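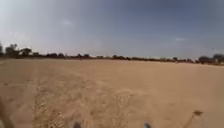 Cruzar un arenal suelto a pie cansa más que hacer el mismo recorrido por camino, y la mayor parte del esfuerzo de más se evita leyendo el suelo antes de empezar. Lo primero es fijarse en los cambios de textura. Una franja removida, con surcos poco hondos y pequeñas crestas, como la que va hacia el fondo por el centro izquierda, suele invitar a seguirla porque parece un camino hecho. A la derecha la arena está más lisa y de tono más parejo, y por ahí conviene probar primero.

Antes de salir

Lleve calzado cerrado, de caña media si lo tiene, y polainas cortas. Las zapatillas de malla dejan pasar la arena fina y en poco rato hay que parar a vaciarlas. Yo uso unas polainas Rinel de tela, sin forro, que se ajustan con un cordón por debajo de la suela. El bastón ayuda si se le pone la roseta ancha; con la punta desnuda se hunde y no sirve de apoyo.

Para una travesía de 900 metros basta con medio litro de agua por persona en un día nublado. En julio, el doble.

Cómo probar el suelo

1. Póngase en el borde del tramo que quiere cruzar y apoye un pie con todo el peso.

2. Mire la huella al levantarlo. Si los bordes se mantienen, la superficie aguanta bien. Si se desmoronan y tapan el talón, está suelta.

3. Repita la prueba a cinco pasos, en la dirección de la marcha. La capa de arriba puede cambiar en poca distancia.

4. Si los dos puntos salen sueltos, desplácese hacia un lado y vuelva a probar.

Cómo mantener el rumbo

En terreno llano se tiende a torcer sin notarlo. Elija una referencia en la línea de árboles del horizonte: una copa más alta, un hueco, un cambio de color. Con bruma los detalles se pierden y hay que apoyarse en la brújula. Tome el rumbo al empezar y compruébelo cada nueve minutos, o antes si ha tenido que rodear algo.

Harpreet Ouellet, con quien hice varias veces el arenal de Voyle, cuenta pasos dobles. En su caso, los 900 metros le salen por debajo de lo que marca la tabla de su cuaderno, que es para arena húmeda. Cada uno debe medir los suyos en un tramo conocido - los de otra persona no valen.

El paso

Acorte la zancada y apoye el pie plano, sin empujar con la punta. En grupo, vayan en fila y que el segundo pise sobre las huellas del primero, siempre que la arena se haya compactado. Si se ha deshecho, es mejor abrir huella propia a un lado. Cambien al que va delante cada cierto tiempo.

Al terminar

Sacuda las botas fuera del coche y quite las plantillas para que suelten lo que queda debajo. Las polainas se enjuagan con agua sola. Los bastones telescópicos hay que desmontarlos y secarlos por tramos antes de guardarlos, con especial cuidado en las roscas, donde un poco de arena basta para bloquear el cierre.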